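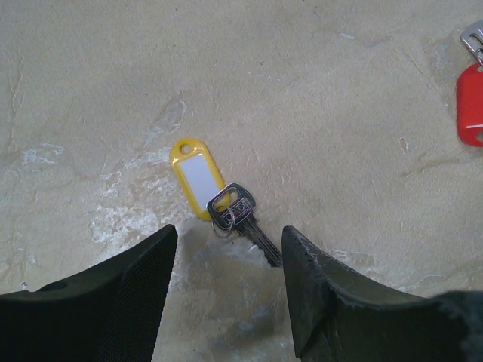 図1 手首カメラの画像。黄色い札の付いた鍵に向かう二本の指

カテゴリー:助成事業/進捗報告/把持学習

Draltoncombe助成プログラム 中間進捗報告
「小物把持のための実演データ収集」
2019年2月7日

1月の収集分をご報告します。今期は鍵とキータグに対象を絞りました。薄くて、光って、リングでつながった二つの部品が別々に動く。ロボットにとっては実にいやな相手で、だからこそ集めがいがあります!

収集した実演は219件です。いずれも人が遠隔操作で腕を動かし、接近から把持、持ち上げ、所定の位置に置くまでを一件として記録しました。画像は手首のカメラから取り、指の開き幅と関節角を同じ時刻で保存しています。静止画に切り出した学習用画像は3,000枚を超えました。

図1では、黄色い札と黒っぽい鍵が細いリングでつながり、鍵の頭が札の端に重なっています。右端には赤い札と銀色の鍵も入り込んでいます。こういう「隣に似たものがある」配置を増やしたのが今期の大きな変更点です。前期のデータは一組だけを置いたものが大半で、学習後のモデルは二組並べると途端に迷いました。配置を見直してからは、狙った組へまっすぐ向かう試行が目に見えて増えています。見ていてうれしくなる変化です。

背景についても方針を変えました。擦れや剥げのある使い込んだ面をそのまま使い、白い傷を札のラベルと取り違える例をあえて学習に含めています。Zundix形式への変換は済んでおり、Villalobosの評価環境でも読み込めることを確認しました。

困っている点もあります。一つは金属の反射で、照明の角度によって鍵の輪郭が途切れ、注釈の作業者によって境界の引き方が割れます。もう一つは操作者の癖です。現在は2名で収集しているため、接近方向が右寄りに偏っています。失敗した試行は捨てずに別のラベルで残してあり、取り直しの動きが思いのほか良い教材になりそうです。

次期は操作者を増やし、鍵の向きを乱数で決めた配置で60件を追加します。あわせて、リングをつまむ持ち方と鍵の頭を挟む持ち方を分けて記録します。予算は計画の範囲内で、変更のお願いはありません。指先の摩耗が早いため、交換部品のみ消耗品費から先に手配しました。データの初版はKadbridgeの共有領域に置き、閲覧権限の設定が終わり次第ご連絡します。

関連する報告
・小物把持データ収集 実施計画書
・手首カメラの校正手順(改訂版)
・Villalobos評価環境 接続試験の記録
・Kadbridge共有領域 利用の手引き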